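Jan 22, 2020

Spent the morning on the equipment plan for April. The money is set at 40 thousand for the whole bench and I don't expect it to move, so the job now is deciding what waits.

## Quotes

Laltix came back first. Their price covers spare finger sets and cable covers but no service visits. Delivery is 8 weeks, so the order has to go out by the middle of next month. Esby is cheaper on paper, then adds shipping and charges for the first day of setup. I wrote both totals on one sheet and the gap is smaller than I thought last week. Asked Esby for a price without the setup day. No reply yet.

Cisneros only does tables and mounts. I want their table. The one at Vondside is fine for now, but it's on loan and I can't drill it.

## Fingers

The tapered blue fingers are the part I keep going back to. A replacement pair is 75 dollars. I put down three pairs per arm for the year and then crossed it out and wrote two. May put it back.

Cups are the cheap end of the list. I'd like more of the tall tapered kind in other sizes. Both grippers open, table clear in front of the row: 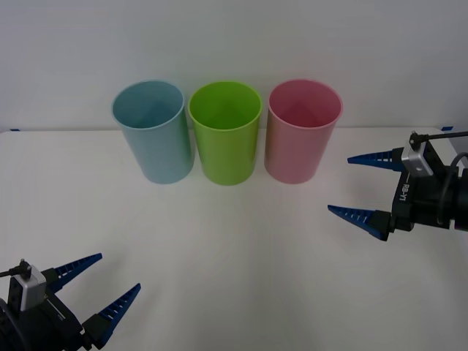 ## Still to do

- Call Cisneros about table height and whether the top comes in matte white.
- Find out if Laltix will hold the quote past the end of the month.
- Move the second camera to next year's list.
- Ask what insurance wants for two arms on one bench.

Lunch was late. Went home at five with the sheet in my bag and didn't look at it again.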